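Workshop tips: software habits for a pick-and-place arm

These tips come from the shared bench at Menbridge. They cover the software side only: control, perception, planning and the small tools we wrote to hold them together. Most of them cost us an afternoon before we wrote them down.

Before you start

Start the controller first, the cameras second and the planner last. If the planner comes up before the cameras, it will plan against an empty map and report no error.

Check the clock on every machine. Headset input, joint readings and camera images all need the same time base. A gap of 66 milliseconds is enough to make a recorded grasp look early when you play it back.

Keep the laptop within reach of whoever is driving. Damian Moser used to run the display from across the room and missed two warnings in one morning.
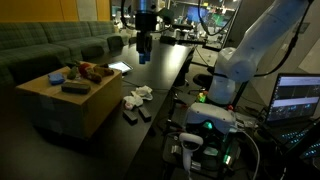
Headset and controller at the front of the bench, laptop at right.

Camera and perception settings

Lock exposure and white balance before you record anything. Auto exposure will shift when a white cloth comes into view, and the segmenter will then lose dark objects next to it.

Give soft items their own class. Towels, bags and plush toys change outline every time they are put down, so matching them to a stored shape is a waste of time. Lavanya Reddy's fix in Tanguy, our labeling tool, was to store a color range and a minimum area for each one.

Add the box to the planner by hand. Measure the top and sides with a tape and type the numbers in. Depth readings along a cardboard edge are noisy, and the planner will treat the noise as obstacles.

Update the map when the box moves, even a little. Falar, the script that loads the map, will ask for the new corner position if you start it with the check option.

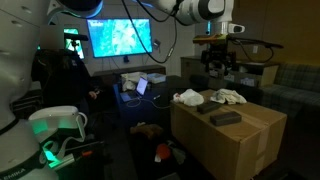
Planning and control

Set a hover height above the tallest item and make every move pass through it. Ours is 16 centimeters. It slows things down a bit and saves a lot of knocked-over blocks.

Turn the speed down for the last part of the approach. Put the change in the planner settings, where the next person can find it, and leave the controller alone.

Model the cables. Add a fat cylinder along the outside of the arm and let the collision check deal with it. Máté Oláh uses a cylinder about 3 centimeters wider than the cable bundle.

For cloth, pick a grasp point on a fold or a hanging edge. A flat patch in the middle gives the fingers nothing to close on. If a piece hangs over the side of the box, plan the approach from the front and check the wrist view before closing. 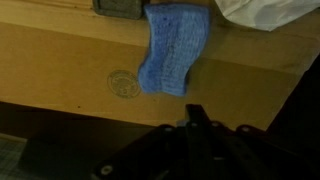
Keep the grasp check simple too. We compare finger width after closing with the width the planner expected, and stop if the two are far apart. Thin cloth can fool this, so lower the threshold for that class.

Saving your work

Name the run when you start it. Plulanus, our logger, fills in the date and the settings file, but it can't guess what you were trying to do.

Save failed runs with the good ones and tag them. Nithin Suvarna sorts the tags on Tuesday and moves anything untagged to the scratch drive.

Write down any setting you changed by hand, then put it back before you log out.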